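ROBOTS IN SHARED WORKSPACES
Course handout, unit 2: Standing rules for tabletop cells
Shamim Hashmi
Revised 20/09/2025

Welcome back! This is my favorite unit of the course. In unit 1 we talked about what a robot arm is able to do. Now we get to the part that decides whether anybody wants to work next to one: the rules. Good rules make a lab faster (really!) and you will feel it within your first few sessions at the bench.

Keep this handout with your cell log. The rules below are the ones we use for grading, and Müzeyyen Keskin will walk through them with each pair before the December practical.

Three kinds of rules

People say "the standard" as if there were one big book. There are at least three layers, and they carry different weight.

Law. Whatever your country or state requires of an employer or a school. You don't get to vote on it.

Published standards. Written by standards bodies, often pointed to by law or by a contract. They tell you how to judge a risk and what counts as enough protection. Read the scope page first! Half the arguments I hear are about a document that doesn't cover the machine in question.

House rules. Ours. Stricter in places, and free to change when we learn something. If you think one of them is wrong, write it up and bring it to me. Two of the rules below came from students.

House rules for two-arm cells

1. Write the task card before you power up. One task, one card. It lists what goes on the table, what each arm may touch, and what ends the run.

2. Speed cap in teaching mode is 100 mm per second at the gripper. You may ask for more once your log shows 70 clean runs in a row. A clean run means no stop, no contact between arms, no hand inside the cell.

3. Hands out means all hands out. If you want to nudge an item, stop both arms first, even if only one is moving. The arms share the table, and the idle one can wake up when its program gets to the next line.

4. Choose which arm owns the middle. When both arms can reach the same spot, the card names an owner, and the other arm waits for a release signal. Draw the line on your table sketch before you write any code.

5. Look at cables at full reach. Run each arm slowly to its farthest allowed pose and watch the whole cable, base to wrist. Any loop that can catch on an item or on the other arm gets clipped again before you go on.

6. Food items stay food-shaped, never food. Anything that has been in a gripper is a test object from then on, and it goes in the marked bin at the end of the day. Please don't eat the carrots.

7. Mixed tables need a grip note for each item. A carton, a bean and a chili pepper all ask for different things from the same pair of fingers: how wide to open, how hard to close, where to hold. The Keltora worksheet has a column for each. Fill it in from a slow trial and skip the guessing.

8. Tall or open containers are obstacles as well as targets. Mark the rim height on the card. A container lying on its side takes up different space from one standing up, so if it can tip, plan for both!

Beans, cartons and a blue item in the gripper:

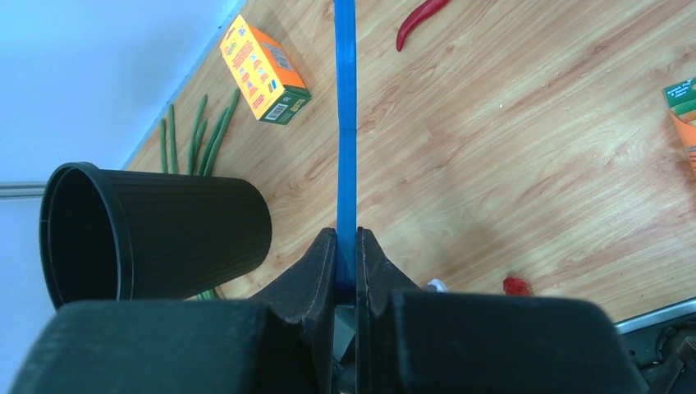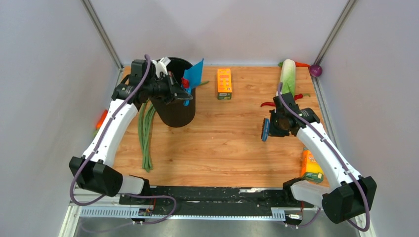

9. Stop button test at the start of each session. Press it with the arms moving slowly and with nothing in the grippers. Write the result in the log with your initials. A test you didn't write down counts as a test you didn't do.

10. Reset is a step of its own. After any stop, look at both arms, look at both grippers, then look at the table. Something may have been dropped or pushed. Only the person who pressed stop may press reset.

Keeping the log

The log is a plain notebook, and I love a good one. Put down the task card number, the speed setting, each stop with a short cause, and anything that surprised you. Last year's class filled 600 lines between them, and the surprise entries are where rules 4 and 8 came from.

Before next time

Read the scope section of the Senard guide on the course page and mark every word you would have trouble explaining to a friend. With your partner, write a task card for moving one long, bendy item and one stiff one from the table into a container. Name the owner of the middle. Bring a sketch, pencil is fine.

Questions about the worksheet go to Müzeyyen; questions about the rules come to me, and I'm always happy to get them.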